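Print this page | E-mail this page

Brurnov Folding Field Board

I draw temple carvings, mostly door frames and column bases, and I have used the Brurnov board for a season of site visits and some evening work at home. It is a folding drawing board with a shoulder strap, a paper clamp along the top and a scale rule printed down one side.

The clamp is the best part. It holds a single sheet flat in a fair wind, and it holds 3 sheets if you don't lean on them. The rule is accurate – I checked it against a steel one over its full 50 cm and found no drift.
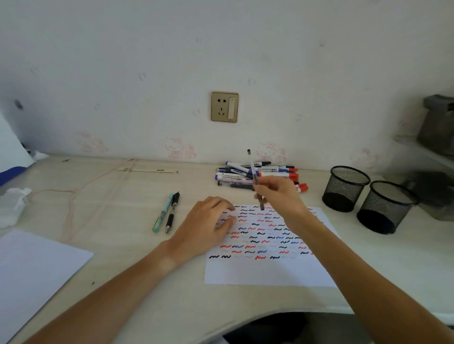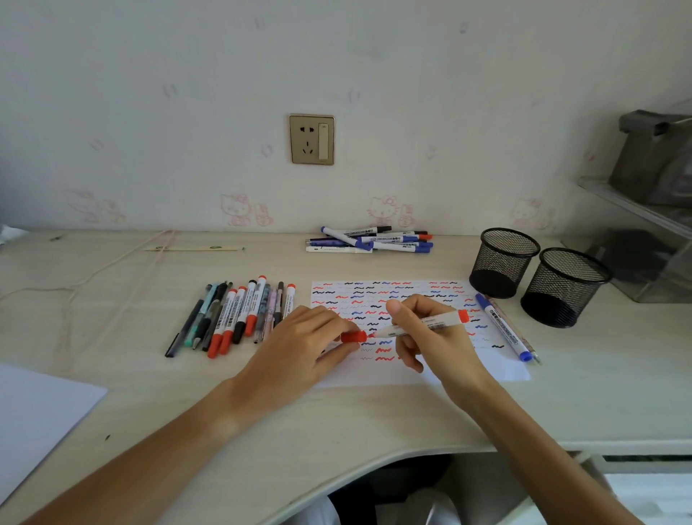
The hinge is less good. After a few weeks mine had enough play in it to put a slight step in any long line that crossed the fold. For a frieze or a ground plan you will notice. For a single capital or a figure in a niche you can keep to one half and it won't matter.

Weight is fair for the size. The strap is too thin and I swapped it for one off an old camera bag. The canvas cover keeps off drizzle but the zip pull came away in January, and Unoston, who sell the board here, sent a new cover without fuss.

It costs £105. The older Wang board is £38 and doesn't fold, so if you travel by car I would buy that. If you go by bus and on foot, the Brurnov is worth the extra.

Elżbieta Pietrzak

Comments (3)

Volkan Canpolat: Same trouble with the hinge. A strip of book tape on the back helped a bit.

Ditte Vestergaard: Does it take A2 without trimming?

Teresa Jabłońska: Ditte – yes, landscape only.

Contact us | Copyright Cukau Drawing Pages | Back to top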